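双臂桌面工位采购与预算编制步骤

适用范围：两台小型机械臂、一张工作台、一套遮光围挡，用于线缆整理、接插件操作一类的桌面任务。大负载工业臂、移动底盘和带安全光幕的产线工位不在本页内，那几类的审批路径不同。

本页按 Gimix 项目在 Vaughan 的做法整理，表格模板由 Austra Ots 维护，采购流程部分由 Karthik Wijesinghe 校对。文中提到的供应商 Kasard 和 Trusa 只用来说明报价单的两种写法，选型时请自行询价。

开始之前需要准备

任务清单一份，写明工位投入使用后第一个季度要做的操作。
房间平面图，标出门宽、插座回路、网口、空调出风口。
财务给出的预算科目代码，设备、耗材、服务要分开。
一名对表格负责的人。多人同时改单价，后面对账会很麻烦。

第一步：由任务倒推规格

先不要看产品目录。把任务清单上的每一项拆成动作，记录四个量：被操作物的重量、最小特征尺寸、需要到达的最远点、是否需要两只手同时夹持。

线缆类任务的重量通常不构成约束，约束来自夹爪开合行程、指尖形状和重复定位精度。短线要拉直，一只夹爪固定一端，另一只夹爪沿线移动，两臂的工作空间必须在工作板中央有足够的重叠。重叠区偏小的话，单臂参数再好也用不上。

把每个动作对应的最远点画在台面图上，以两侧基座为圆心作弧。弧线没有覆盖到的地方，要么移动基座，要么缩小物料摆放范围。优先考虑后者，台面后排放收纳盒、料杯和托盘即可，中间留给工作板。

臂展不要照标称值用。标称值是完全伸直时的数值，此时腕部姿态几乎没有余量，夹爪也难以竖直向下。请供应商提供夹爪竖直朝下条件下的可达范围图，拿不到图就索取模型文件，自己在仿真里跑一遍。

第二步：建立预算表

预算表分 4 个大类，每一类单独一页，汇总页只引用、不手填。

甲类，主设备。机械臂、控制器、夹爪、示教或遥操作装置、相机、工控机。
乙类，结构与围挡。工作台、台面镶边、立柱、角件、支架、遮光布、绷线。
丙类，供电与布线。电源、急停回路、插排、线缆护套、扎带、网络交换机。
丁类，耗材与备件。指尖、保险丝、接插件、测试用线缆、工作板、料盒、标签。

Gimix 的表最后有 137 行。第一版提交时甲类占了篇幅的大部分，乙类和丙类合写成“安装辅料”一行，被退回。退回的理由合理：辅料金额无法核对，到货后也无法逐项验收。

每一行至少包含以下字段：编号、名称、型号、数量、单位、单价、币种、是否含税、供应商、报价有效期、交期、验收方式、保管人。型号未定时写“待定”，同时在备注里写明由谁确定。不要写“同类产品”，这四个字在比价时没有用处。

编号一经使用不再回收。某一行取消，就把数量改为零并保留原行。后面的采购单、到货单和资产标签都引用这个编号，重新排号会使三份文件对不上。

第三步：询价

主设备取 3 家书面报价，结构件和耗材按本单位规定执行。询价单上写清楚需要分列的项目，否则各家会按自己的习惯合并。

Kasard 的写法是整套报价：机械臂、控制器、夹爪和首次调试合为一个总价。优点是到场后责任清楚，缺点是夹爪想换型号时要整单重报。
Trusa 的写法是逐件报价：本体、线束、法兰转接件、软件授权各占一行。单价看上去低，漏项的可能性大。最常漏的是法兰转接件和控制器到本体的延长线。

把整套报价转换成可比格式时，不要自己估算分项金额，直接要求对方补一份分项表。对方不肯提供的，在比价页标注“不可拆分”，按总价参与比较，同时把另一家缺少的部分补齐再比。

报价单需要核对的条款：

一、软件授权是永久还是按年。按年的，第二年起的费用进入运行预算，不进入设备预算。
二、保修起算日是发货日、到货日还是验收日。工位要等围挡和供电完成后才能验收，保修若从发货日起算，实际可用的保修期会缩短。
三、返修运费由哪一方承担，返修期间是否提供替换件。
四、两台臂是否同一批次、同一固件版本。双臂工位对这一条敏感，版本不一致会增加调试工时。
五、夹爪指尖的图纸是否开放。开放的话，丁类里的指尖可以自行加工。

Raimonds Rätsep 负责的那一轮询价里，第二条写进了合同附件，起算日定为验收签字日。附件文本可以在模板的“合同条款”页找到，措辞请交本单位法务确认后再使用。

第四步：结构与围挡的预算

围挡的作用是隔离环境光和背景变化，使相机画面保持一致。预算时按面计算布料，四面加顶，接缝和下摆另加余量。顶部若收拢成锥形，布料用量与平顶不同，要按实际裁片计算。

布料选型看三项：反光程度、阻燃等级、是否掉绒。反光强的黑布在补光下会出现亮斑。掉绒会进入关节缝隙和镜头表面。阻燃等级按所在建筑的要求填写，证书随货提交，缺证书的不予验收。

顶部的绷线或细钢丝用来撑住布料形状，单价很低，但要列行。支架与角件同样逐个列行，注明表面颜色。银色和浅色金属件在暗背景里容易形成高光，如果任务对画面敏感，可以在询价时要求黑色氧化件，或者预留一卷哑光黑胶带。两种做法的费用相差较大，由视觉负责人决定。

台面用深色哑光表面，四周略高的边框可以挡住滚落的小零件。边框高度要与机械臂肘部的最低姿态核对，过高会碰臂。工作板用浅色，与深色台面形成对比，线缆和夹具的轮廓容易分辨。工作板属于消耗品，表面划伤后更换，列在丁类。

第五步：供电、急停与布线

先算同时系数。两台机械臂的峰值电流不会始终同时出现，但供电容量按同时出现来配。控制器、工控机和补光灯接在不同插排上，插排来自同一回路时要核对该回路的断路器。

急停回路单独列一组行：按钮、继电器、线缆、接线盒。两台臂共用一个急停按钮时，确认控制器接口允许并联，不允许的要加双通道继电器。按钮位置由操作者站位决定，坐姿操作与站姿操作的位置不同，先定站位再定线长。

沿臂走线容易被低估。腕部相机、夹爪通信、夹爪供电各有一根线，线长按关节全行程计算，再加固定点之间的松弛量。护套和绑带按关节数量列行。线过短会在腕部旋转到极限时受拉，过长会垂到工作板上与被操作线缆混在一起。

指示灯的含义写进操作说明，不占预算，但要求供应商在交付文件中给出颜色对照表。不同厂家对同一种颜色的定义可能不一样。

第六步：备件与耗材

备件分两档。第一档是损坏后工位立即停用的零件，例如夹爪电机、控制器电源模块、腕部线束，至少各备一件。第二档是损坏后可以降级运行的零件，到需要时再下单。

耗材用量按任务次数推算。接插件有插拔寿命，测试线缆反复弯折后会变形，二者都按批次更换。同一批数据或同一轮测试内不要换型号，采购时一次买足一轮的用量，并保留外包装上的批号。

收纳件也要列行。料盒、杯、托盘如果同时是被操作物，型号和颜色就属于任务定义的一部分，停产后不能随意替代。Gimix 的做法是每种留一套封存，领用时登记。这一条是 Edivaldo Siqueira 提出的，模板里对应的字段叫“封存件”。

第七步：排期

预算覆盖期建议与项目周期一致，Gimix 按 18 个月编制。排期表以到货顺序为主线，推荐顺序如下：

工作台和立柱。
供电与急停。
机械臂与控制器。
夹爪与线束。
相机与工控机。
围挡。
耗材与被操作物。

围挡放在机械臂之后安装，原因是吊装和紧固基座时需要四周有操作空间。布料可以提前到货，裁剪等到立柱位置最终固定后进行。

交期最长的通常是机械臂本体，其次是定制角件。定制角件延期会拖住围挡，围挡没有完成，视觉部分就无法标定。排期表里要把这条依赖关系画出来。付款节点与验收节点对应，首付款、到货款、验收款分开填写，避免设备滞留在跨年度的科目里。若财务年度在十二月结账，到货款的节点应安排在结账之前，并与财务确认票据截止时间。

第八步：验收

验收在工位现场进行，不接受只在供应商处的演示。逐项检查：

数量和型号与预算表编号一致。
两臂固件版本一致，版本号抄录到验收单。
急停按下后两臂同时停止，复位后不自行运动。
夹爪在工作板四角和中央均可竖直到达板面。
两臂在中央同时作业时，肘部、线束与围挡无接触。
腕部线束在各关节极限位置不受拉。
围挡闭合后，室内照明开关一次，相机画面亮度无可见变化。

任何一项未通过，记录编号和现象，不在现场口头放行。整改后只复检相关项，但急停一项每次复检都要重做。

Angharad Rosser 负责签收的工位在每周四上午集中验收，供应商需要提前预约，并携带交付文件的纸质版。

常见问题

预算批下来少于申请额，先减哪一类？
先减第二档备件和封存件之外的收纳件。不减急停、线束和基座紧固件。仍然不足时，把相机数量降到任务最低需求，接口和支架位置保留。

能否先买一台臂，下一年度再买另一台？
可以，但要在第一份合同里锁定型号和固件支持期，并按双臂计算台面尺寸、供电容量和围挡尺寸。后补的一台单独询价，运输和调试费用会重复发生一次，应在总表里体现。

二手本体是否纳入比价？
可以纳入，单列一页，不与新机混排。必须提供运行小时数和关节间隙检测记录，缺少任意一份则不参与比较。

工控机用现有的行不行？
核对接口数量和带宽。多路相机同时取流时，瓶颈往往在总线，处理器够用不代表可以用。现有机器即使不花钱，也要在表里占一行，单价填零，保管人照填。

税费和运费怎么填？
各占一行，不摊入单价。摊入之后，退换单件时金额算不清。

表格归档

预算表在验收签字后冻结，另存一份作为资产清单。之后的追加采购用新表，编号续接。冻结版只改保管人字段，改动要留日期和签名。
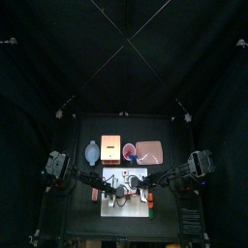 Vaughan，12月

双臂线缆工位。两只黑色夹爪位于白色工作板上方，板上有线缆、红白相间的小接插件和两只银色夹子，对应丁类。后排的浅蓝色椭圆容器、铜色盒子、粉色杯和粉色半透明托盘归入收纳件与被操作物。黑色布围挡、顶部交叉的细线、四角浅色配件和小支架对应乙类，沿臂线缆对应丙类。填表时可对照第二步的分类逐行核对，型号以各自报价单为准。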